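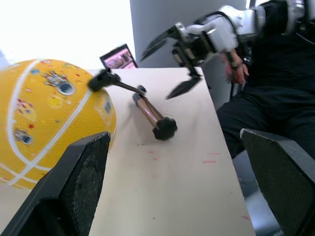 Osora is nearly ready to go up on the Sillasico portal, and I've gone through the whole build with the pre-release checklist I use for all my browser games. A few people in the Driloven forum asked to see it with my notes left in, so I'm posting the filled-in version! The rotation check in section 2 is a fun one. Pick a ball with plenty on its surface, like the yellow one with curving white seams and little printed pictures all over it, and a wrong spin shows up right away in the seams. A plain yellow circle could be spinning backwards for months and you'd never spot it.

Build checked: December release candidate
Marks used: OK, FIX (must be done before upload), LATER (can wait for a patch)

1. Loading and startup

1.1 Game loads with an empty cache. OK
Loading bar moves the whole way now. It used to sit at zero and then jump to full.

1.2 Game loads with saved data from an older build. FIX
Old saves have no entry for the ice levels, so the level select screen comes up blank. I need to fill in default values when the entry is missing. Please, please test this one on your own games. My first game, Miah, went out without this check and I was answering mail over it for weeks.

1.3 No missing files in the browser console. OK
One leftover request for a sound I deleted. Removed it and reloaded, all clean.

1.4 Sound stays off until the first click or tap. OK

2. Physics and drawing

2.1 Ball rotation matches its direction of travel. OK
Roll left, roll right, then bounce off a wall and watch the spin change. Do it at half speed too, it's so satisfying to watch when it's right.

2.2 Ball does not pass through thin walls at top speed. FIX
Got through twice in level 20, both times at the corner by the spring. I'm going to split the movement into smaller steps when the ball is fast. If anyone has done this in Driloven without the slopes getting jittery, I'd love to see your code!

2.3 Ball comes to rest on flat ground. OK
Added a small cutoff speed. Before that it kept creeping and the level timer never stopped.

2.4 Frame rate holds with 40 enemies on screen. OK
Smooth on my old laptop, which made my whole evening. Reusing the enemy objects made a huge difference compared with creating new ones each wave.

2.5 Particles are removed when they fade out. OK
Left it running through dinner and the count went back down every time.

3. Controls

3.1 Keyboard works after clicking outside the game and back in. OK

3.2 Arrow keys and space do not scroll the page. FIX
Fine on my own page, but the page scrolls when the game sits inside the portal's frame. Test inside a frame, not just full page.

3.3 Touch buttons can be reached with both thumbs. OK
Moved the jump button up a little. Feels great now.

3.4 Held keys are released when the window loses focus. OK
The ball used to run off by itself if you switched tabs with the right arrow down.

4. Scoring and saving

4.1 High score saves and comes back after a reload. OK

4.2 Long scores fit in their box. LATER
Anything over 3000 nudges the coin icon to the side. It looks a bit sloppy but it's still readable.

4.3 Bonus life is given at 1000 points, once only. OK
Dying right on the score and restarting the wave used to give a second one. I kind of liked it, but it's gone.

4.4 Game works with browser storage turned off. OK
Scores aren't kept, and the game shows a short message and carries on.

5. Player safety and comfort

5.1 No fast full-screen flashing. FIX
The boss hit effect flashes white several times in a row. I'm swapping it for one soft fade, and turning the flash off completely in the options.

5.2 Screen shake can be turned off. OK

5.3 Mute button is visible on every screen, including the pause menu. OK

5.4 Credits list every borrowed sound and font with its license. LATER
All the sounds are in. One font still needs its license text copied over, and that will go in with the first patch.

Result: four items marked FIX, two marked LATER. Upload is on hold until 1.2, 2.2, 3.2 and 5.1 are done, and then I'll run sections 1 to 3 again from the top on the new build. If you have checks of your own for ball or platform games, post them below and I'll add them to the blank copy.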